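Thread on the Storkimside Savings redundancy case, now that the written judgment is up. I read all 802 paragraphs so this will take a few posts. 1/13

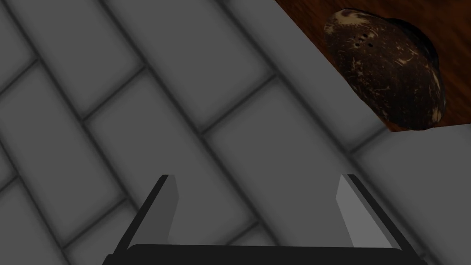
Gray floor tiles in a staggered pattern. Illustration.

2/13
Background first. Storkimside bought the smaller lender Flanalik and merged the two back offices. The mortgage processing team was told in May that its work would move to the Tiltberg office. 199 jobs were listed as at risk.

3/13
The staff who brought the claim do not dispute that the bank was allowed to close the team. Their complaint is about how it was done, and about the payments they were offered afterward.

4/13
There are two main issues. One is whether the bank consulted staff properly before deciding. The other is whether former Flanalik workers were entitled to the redundancy terms in their old contracts, which were better than the Storkimside terms.

5/13
On consultation, the tribunal found for the staff. The bank said no decision had been made when the meetings started. But the lease on extra space at Tiltberg had already been signed, and a letter to the IT supplier gave a closing date for the old team.

6/13
The judgment spends a long time on that letter. The bank argued it was "planning only." The tribunal said a plan with a fixed date, a budget and a signed lease was a decision, whatever it was called. Paragraphs 310 to 342 if you want to read it yourself.

7/13
On contract terms the result is mixed. Staff who moved over from Flanalik and never signed new paperwork keep the old terms. Staff who signed the new Storkimside contract after the merger do not, even if they say it was handed to them with a pile of other forms.

8/13
I expect that part to be appealed. Several people said they were told the new contract only changed the name of the employer. The tribunal accepted that they believed this but found the cover sheet was clear enough. The cover sheet is attached to the judgment as an appendix. It is one page, and the change to redundancy pay is in the fourth paragraph.

9/13
The law firm Sayegh acted for the staff. Its statement says it is "considering the position of those who signed." The bank's statement says it is "disappointed with some of the findings" and is reading the judgment. Neither one says anything about an appeal.

10/13
What happens next: a separate hearing on money. The judgment is dated 21/11/2018 and the parties have been told to try to agree on figures before that hearing. No amount has been set, so please be careful with the totals being passed around. I have seen three different ones and none of them is in the document.

11/13
A few people have asked if this affects branch staff. It does not. Branch workers were in a different group with a different process, and the tribunal says so near the start. It also does not affect customers. Mortgage accounts moved to Tiltberg last year and stay there.

12/13
If you were on the Flanalik side and can't remember whether you signed, ask HR for a copy of your file in writing. Keep the request and the reply. I can't tell you which group you are in and I am not a lawyer.

13/13
Correction to post 9: the bank's wording was "disappointed by," not "disappointed with." I'll add to this thread when a date is set for the money hearing.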